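Trellik Tabletop Notes
README for release 6, 31 December 2020

Trellik is a set of written notes and measurements on tables: dining tables, worktables, classroom tables and the small ones that end up in hallways. It covers the top surface and the edge. Legs, frames and hardware are recorded only where they affect the top, for example where a screw has come through.

What is in it

The release has 613 records, one per table. They come from 14 rooms and storage areas, most of them in the Kurtuluş building and the rest in the Bevunus annex. A table that was moved between the two keeps its original record number and gets a second line in the location file.

Files

tables.csv holds one row per table
locations.csv holds one row per table per room
finish_notes.txt holds free text, in the order it was written
CHANGES lists corrections made after a release

Fields in tables.csv

table_id: a number, never reused
shape: rectangular, square, round, oval, other
corner: square, rounded, clipped
surface: solid wood, veneer, laminate, painted, metal, glass, unknown
tone: pale, medium, dark
grain: long, short, none, mixed
edge: same as top, contrasting, bare, missing
wear: 0 to 4
length_cm and width_cm: measured at the widest point

Grain is given relative to the longer side of the table. "Long" means the lines run with that side and "short" means they run across it. Printed grain on laminate is recorded the same way as real grain. Use "none" for plain colors and "mixed" for tops made from more than one panel.

Tone is judged by eye against three sample boards. Cream and beige tops go under pale. Gray tops were a problem in earlier releases and were split between pale and medium depending on who filled in the row. They have now all been checked again.

Wear is scored on the top only. A score of 0 means no marks that can be felt or seen at arm's length. A score of 4 means the surface layer is broken somewhere. Streaks that belong to the pattern don't count as wear. Rings and stains count even if they might clean off.

Known problems

More than 207 rows have no value for edge. The field was added late and the Bevunus tables have not been visited again.

Round tables have the same number in length_cm and width_cm. Please don't read that as a square.

Some tops entered as veneer are probably laminate. If you can get at the underside near a corner, check there and send a correction.

Three rows list the surface as "gramilgate." This is the name on a supplier sheet, Gramilgate, typed into the wrong column. They should be treated as unknown until the next release.

Corrections

Send the table_id, the field, the old value and the new value, one per line. Corrections to wear need a date, as a top can get worse between visits. Anything received during December goes into the next release and will be listed in CHANGES.

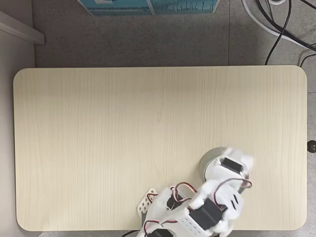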